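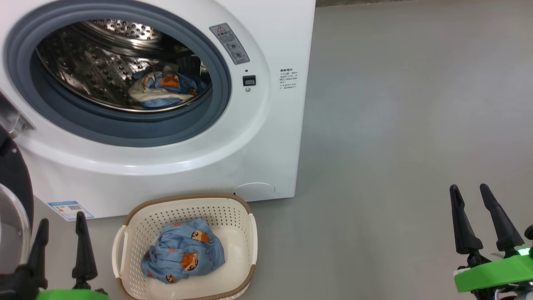
Belldale robotics club, workshop notebook
Wednesday, November 26, 2025

Long session today and I want to get it all down before the holiday wipes it out of my head. Laundry task again, unloading side. Present: Kiri, Tamsin, Jolene, me for the whole afternoon, and Glenys Whitcombe dropped in near the end with a bag of mandarins (thank you Glenys!).

We kept the setup simple. Washer stays off, door open all the way, basket on the floor right in front of the machine, the light blue bear pajamas as the load. I know Tamsin is sick of those bears, but they show up so nicely against the steel of the drum and against the cream of the basket that I'd like to stay with them until the January demo. After that she can bring whatever she wants, and she has already threatened us with a black fleece.

Kiri drove for the first block. She has gotten so much smoother since October, it's a pleasure to stand behind her. The trouble spot is still the back of the drum. When a piece slides down toward the lower back, the left arm has to go in past the door seal at a low angle, and the wrist wants to rotate right when there is no room for it to rotate. She found that if she squares up the wrist outside the opening, goes straight in, and only then opens the fingers, she gets a decent pinch on the cloth. We should write that into the driver sheet. I said I would do it, so somebody please nag me.

Second problem, which Jolene spotted from the playback: on the way out the cloth catches on one of the lifter paddles and we end up pulling against it. The fingers hold on, the arm strains, and Itik throws a torque warning. (For Coralie, who missed two weeks: Itik is what the kids voted to call the robot. I was outvoted on Skunis, which is now the name of the logging script instead.) Jolene's idea is to lift first and then pull, a little hook motion. We tried it by hand with a pair of kitchen tongs and it felt right, so she is going to drive that version next time and we'll compare.

Settings, so I don't have to hunt for them again: grip force at 40 percent on both sides, up from last time. At 55 the fabric bunches up between the fingertips and doesn't want to drop when we let go over the basket. Episode timeout is 900 seconds, much too generous, but I left it alone so that the younger drivers don't feel rushed. Saved 4 episodes I would be happy to show anyone. The rest are in the practice folder and should stay there, please don't train on them.

One note on the basket. It creeps if a finger bumps the rim, and then the drop position is off for the next piece. Tamsin wants to put tape marks on the floor at the corners. I'm all for it, only please use the low-tack roll from the drawer, since the Kereama people lend us this room and they've been very kind about everything so far.

Also had a nice talk with Kiri while we were packing up, about whether the robot should shut the washer door at the end as part of the task. She thinks yes, because a person would. I think yes too, but after the demo. The door is a whole separate headache - the reach is awkward on the hinge side and I don't want us chasing two things at once.

For next time:
Jolene drives the lift-then-pull version
Tamsin tapes the floor
Coralie to look over the Skunis timestamps, the left and right logs drift apart on long runs
Me: driver sheet, and check the cable tie on the right wrist

Mandarins are in the blue bowl by the sink if anyone is in on Monday.

3 comments | 6 shares

This site uses cookies to remember your preferences. Accept | Manage settings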